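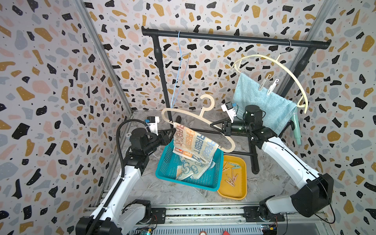 *Two-arm cell, towel on a cream plastic hanger held between both grippers.*

# Towel-hanging cell: workshop tips

Last revised 2023-08-09. Applies to the cell on the long bench at Drollgate. Corrections to Thu Ngô or Abbas Sadeghi.

## Frame and bases

- Bolt both arm bases to the same aluminium rail. With separate mounts, the distance between the arms drifts after every knock and the calibration goes with it.
- Tighten the base bolts in a cross pattern, then check them again after 16 hours of running.
- Keep the control boards along the front rail where they can be reached. Unplug the supply before touching a connector.
- Corner posts go in before the wall panels. Sølve Åberg did it the other way round in December and had to peel one panel off again.

## Walls

Patterned covering on all three sides gives the wrist cameras something to lock on to. Plain white board was tried first and the position estimate wandered along the back wall. Choose a matt finish. Smooth the covering from the centre outwards and trim it at the posts with a fresh blade.

## Cables

Leave a generous loop of corrugated conduit over each arm. Move every joint to its limit by hand, power off, and look for tight spots before fixing anything down. Cable ties should turn freely on the conduit. If a wrist camera drops out only when the arm is stretched, suspect the loop first and the connector second.

## Rack and hangers

Set the rack parallel to the back wall and mark the feet with tape. It will creep during a long session.

Mix the hangers. Thin wire, thick plastic and metal-hooked types all behave differently: wire swings for longer, and a thick hook needs the gripper opened wider on release. A routine tuned on a single type will fail on the rest.

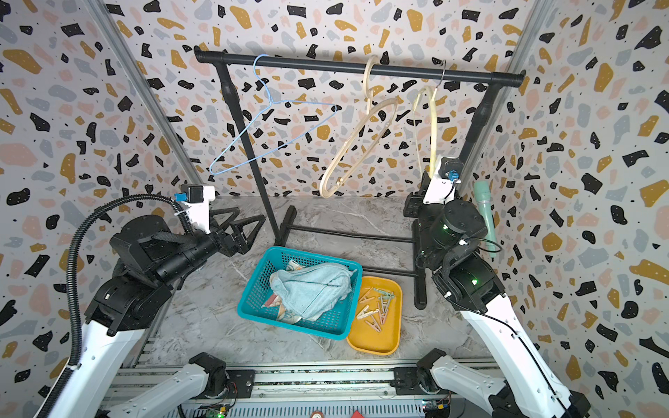
Let the hangers settle before starting the next cycle. We use a pause of 4 seconds, which Olaia Palacios considers too short for wire.

Approach the rail from slightly above and lower the hook on to it. Coming in level pushes the neighbouring hanger along the bar.

## Basket and tray

- Drop towels into the basket crumpled. Folded ones make the first grasp too easy and the results mean little.
- A basket with mesh sides can catch a fingertip. Limit the downward travel near the rim.
- Use a shallow tray for the pegs. Deep tubs hide them from the wrist cameras at low angles.
- Include pegs in more than one colour, and replace any with a weak spring.

## Speed

Run new routines at 41 per cent of full speed until they complete without a stop. Raise it in small steps. Both grippers must hold before the hanger is lifted; if one slips, the script should stop both arms and wait for a person.

## Still open

The Kuna script sometimes releases the right gripper early. Hằng Lưu has the logs.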